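Ekdale starting and charging project - progress note for Talpur, August

From: Farzana Jadoon
To: Keith Stubbs

Keith, quick one as promised, sorry it's in bits. Full spreadsheet to follow when Daniyal has tidied it.

Where we are. 81 cars on the list, 80 of them now been through the cold start test at least once. The one left is the old Puvard estate, waiting on a starter motor from Cernholm. They said end of the month. They said that last month too.

Start attempts logged so far: 1,032. More than we budgeted for. Most of the extra came from carburettor cars which flood if you so much as look at them, so we had to leave them standing and go again later. Tahira has changed the test sheet so a flooded engine gets its own column and doesnt count as a battery failure. Old sheets have been gone back over and corrected.

Batteries. Two chargers packed up, both the older type. One repaired, one scrapped. Replacement came out of the tools line, still inside budget but only just. Would like to move a bit across from travel if you're happy with that, we've hardly used it.
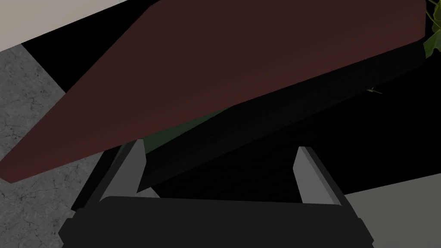

Dark reddish-brown slab, simulated view.

Main finding up to now is a dull one: bad earth straps. Car cranks slowly, owner buys a new battery, car still cranks slowly. Cleaning both ends of the strap sorted a good many of them in up to 2 hours, and most of that was getting at the thing. Ayten is writing this up as a single page for owners, with the voltage drop readings before and after. Draft is with Tahira for checking.

Fuel side is behind. We wanted pump pressures on every car that fired and then died, only have them for the ones done since the new gauge arrived. Daniyal is calling the rest back in, mornings only, as the ramp is taken after lunch.

Still to do:
Puvard starter, fit and test
Missing fuel pressures
Owners' page, final verison
Second round on the cars that failed first time

Need from you: a yes or no on the travel money, and whether Talpur wants the raw attempt logs or just the totals. The logs are long. Some are in Daniyal's handwriting.

Farzana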